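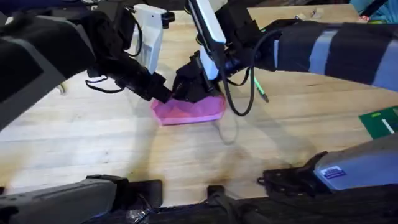 Set Up a Corner for the Business Paperwork

If you sell from home, the paperwork ends up wherever you last ate. Pick one table and keep it for the business. It doesn't need to be big. Mine is 4 feet long and sits under the back window.

Keep three folders on it: money owed to you, money you owe, and everything else. Empty the third one every month. When I skipped this last November I found $1,476 in invoices I had never mailed.

Follow-Up Calls

Write the customer's name, the date and one line about what they wanted on an index card. File the cards by the day you plan to call back. Eleri Parri, who got me started in sales, used 20 cards a week and threw away any card after the third call with no answer.

Make the calls before 10 a.m. Stand up if your voice gets flat. Leave a message only once.

Pens and Small Stuff

Keep pens, stamps and a calculator in one zippered case. It goes in the bag when you visit a customer and comes back to the table the same night.

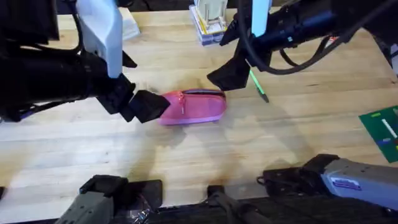

Pink zippered pencil case on a light wood tabletop.

Receipts

Thermal receipts fade. Copy them the week you get them and staple the copy to the original. Write what the purchase was for across the top, in ink.

Mileage goes in a notebook in the car. Start a new page each month and write the odometer reading on the first line.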